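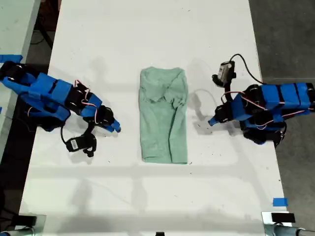 Folded garment, light green, on the long white table.

KULTLEY TOWNSHIP CLOTHING EXCHANGE
MINUTES OF THE REGULAR MAY MEETING

The meeting was called to order at 6 p.m. on Wednesday in the lower hall at Kultley by the Chair, Wumpini Adjei. A quorum was present. The Chair noted that the agenda had been posted in advance and asked for changes. Item 5, Signage, was moved ahead of Item 4 at the request of the Tukel branch, whose delegate had to leave early.

1. Approval of Minutes

The minutes of the April meeting were approved with one correction. Under Storage, the words "Gazi Street entrance" were changed to "Gazi Street loading door." Motion carried.

2. Report on the Spring Exchange

The Secretary presented the written report. The exchange received 509 garments over the weekend. Children's coats and school clothing were taken almost at once. Adult formal wear moved slowly, and most of it was still on the racks at closing. Members from the Tukel branch stated that the line at the intake desk was too long on the first morning and asked that a second desk be opened for the fall event. The Chair agreed that the intake form could be shortened. The line for the donor's mailing address will be made optional.

A question was raised about garments that came in without size labels. Current practice is to measure them and pin a paper tag to the collar. It was reported that the pins had left marks on several knit items. Members discussed string tags and adhesive labels. The Secretary was directed to obtain samples of both and bring them to the next meeting.

3. Folding and Display Standard

The meeting took up the draft standard for folding shirts, held over from April. The draft calls for a tall rectangle with the sleeves turned in and a straight lower edge, so that stacks can be sorted by size without being opened. The Furosska branch objected that this fold takes up more shelf depth than the square fold now used there. After discussion, the draft was amended to allow either fold, provided that only one is used within a single branch. The amended standard was adopted. The Furosska delegate asked that the branch's abstention be recorded.

5. Signage (taken out of order)

The Tukel branch presented a proposal for new signs at all branches. Lettering on the present signs is too small to read from the street. The cost for the full set is $1,000, including mounting hardware. Members asked whether the old posts could be kept. The delegate replied that the posts at Tukel are sound but that the ones at Furosska lean badly and should be looked at before anything is attached to them. A motion to approve the signs, subject to an inspection of the posts, was seconded and carried.

4. Storage

The lease on the Gazi Street storage unit is up for renewal. The owner has offered the same monthly rate for a term of 2 years. Damp was reported along the rear wall after the heavy rains in March, and boxes have been moved onto pallets. The Chair will write to the owner asking for a repair to the downspout before the lease is signed. Action on the renewal was tabled.

6. Other Business

The Furosska branch requested the loan of one rolling rack through the summer. Approved without objection.

A letter was read from a resident asking whether the exchange accepts bedding. The Secretary will reply that sheets and blankets are accepted if laundered, and that pillows are not.

The next regular meeting will be held at Tukel. Branch reports should reach the Secretary one week before that date.

The meeting was adjourned at 7:40 p.m.

Approved for circulation: Wumpini Adjei, Chair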